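Grerstead Community Board > House and Garden > Indoors
Topic: Artificial flowers at the cemetery and in the house, yes or no

wattle_and_daub
Posted 15 September 2001

The council newsletter says artificial flowers will be taken off the lawn section of the cemetery from now on and only left on the headstone section. I have had silk roses on Mum's plaque since June. They look fine from the path and I can't get out there every week with fresh. Has anyone had theirs removed yet? And does anyone know if it is all artificials or only the plastic ones?

Second question while I am here. I want to do an arrangement for the hall table at home from the same sort of flowers. Which ones hold their colour? I have a west window.

pelmet54
It is all artificials. I rang. The woman said the mower throws the bits and they end up in the creek. You can still have them in the built-in vase on a headstone, but a flat plaque on the lawn counts as lawn.

For the west window, forget red. Red goes to a sort of salmon by the second summer. Blue goes grey. White and cream go yellow but it takes longer and people notice it less.

kero_lamp
I disagree about red. I have had the same red roses in the lounge for years and they are still red. It depends on the dye. Cheap ones are printed on the surface and good ones are dyed through. Pull a petal back at the base and look. If the inside of the fold is paler than the outside, put it back on the shelf.

pelmet54
Is your lounge facing west?

kero_lamp
South.

pelmet54
Well then.

wattle_and_daub
Thanks for ringing them. That is disappointing about the plaques. I will bring Mum's home before the mower gets them.

I suppose they could go in the hall arrangement but it feels a bit odd. What do others think?

Marrow
I wouldn't. But my sister did exactly that with Dad's and she likes having them there. Wash them first, cemetery dust is mostly lime and clippings. Lukewarm water, a drop of dish liquid, swish them head down and hang them on the line by the stem. Don't rub. If the centre starts to come apart put a dot of craft glue under the bottom ring of petals.

bluegum_rd
Washing wrecks the older silk ones. The sizing comes out and they go limp. Do one and wait until it dries before you do the rest. For anything more than ten years old I use a paper bag with half a cup of salt and shake it.

Marrow
I have washed dozens. Polyester doesn't have sizing. If they were bought in the last few years they are polyester whatever the label says.

bluegum_rd
And I am telling you some still do. I lost a whole bunch of sweet peas that way.

tinsnips
Where are people buying these days? Sketby used to have a good wall of them but the last time I went it was mostly ivy and those glittery poinsettias left over. I paid $18 for a single hydrangea stem in the city and felt sick about it.

pelmet54
Vamia, in the arcade next to the key cutter. Hydrangeas are in a bucket at the back. They will sell you the heads without stems too if you ask, and that is cheaper if you are only going to cut the stem off for a low bowl anyway.

Steer clear of the Pálfi boxed sets. The leaves are moulded hard and they all face the same way, so you can pick them from across the room.

kero_lamp
Agree on the Pálfi leaves. The roses in the box are all right though. Throw out the leaves and buy sprigs.

hessian
Going back to the hall table. I did the flowers for our church for a long time, fresh and otherwise, so for what it is worth this is how I would go about it.

Take everything apart first. Heads in one place, leaves in another. People push ready-made stems into the foam as they come and that is why it looks like a shop display. You want to decide where each leaf goes.

Put the big heads in first and keep them low. Hydrangeas are good for this. Two or three will fill most of a medium bowl and hide the foam. Roses go in next, at different heights, with one facing away from the front. Leaves last, and bend the wires a bit before they go in.

Red with pale blue is an old-fashioned mix but it suits a hall, and plain green leaf between the two stops them fighting. I would leave out the baby's breath. It collects dust and you can't get it off.

Lay it all out on a light-coloured table to start with. You can tell much better what you have.
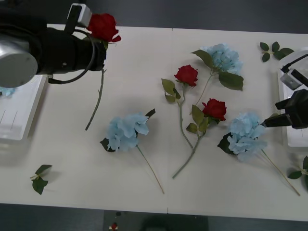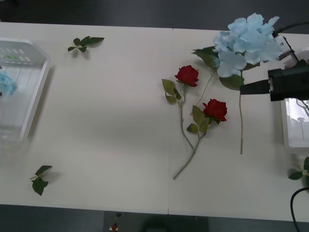
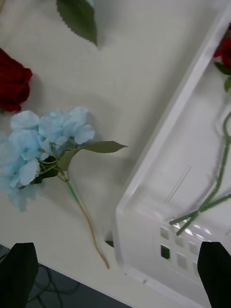

Red roses, pale blue hydrangeas and green leaves, on a white table.

Use dry foam, the brown or grey sort. The green is for fresh flowers and it crumbles if you put it in dry and then shift anything. Tape it to the bowl. A heavy bowl is better in a hall with people going past, and if yours is light put gravel in the bottom before the foam.

As for using your mother's roses, I would put them in if you like looking at them. Turn the faded side to the wall.

wattle_and_daub
That is a great help hessian. I had bought green foam so I will take it back. The bowl I have is a brown pottery one about the size of a mixing bowl, would that be too dark with the blue?

hessian
No, brown is fine. Let a few leaves come down over the rim on one side.

tinsnips
I would go white bowl.

Marrow
White shows every scuff in a hallway.

moorhen_70
I will be the one to say it. Why not a pot plant? An aspidistra will stand in a dark hall for decades and you wipe it down twice a year. We have one that came with the house.

pelmet54
She has a west window. It would scorch.

moorhen_70
Put it on the other side of the door then.

bluegum_rd
Some of us kill aspidistras.

kero_lamp
Back to the window. A net curtain makes more difference than what colour you buy. There is also a spray for fading, sold for outdoor cushions. I tried it on some lilac and it did slow it down but it left the petals a bit stiff, and the smell hung about for days. Do it outside.

wattle_and_daub
Already have a net, it is just not very thick. I might swap it for the one in the spare room.

Update on the cemetery. I went this morning and picked up the roses. There was a notice on the gate and a crate beside the tap where they are putting anything they collect. It had a lot in it. If you have something out there on the lawn section and you want it back, I would go soon. The notice doesn't say how long they keep them.

Marrow
Did it say anything about windmills and solar lights?

wattle_and_daub
Only flowers and glass jars that I could see.

pelmet54
I will ring again Monday and ask about the crate.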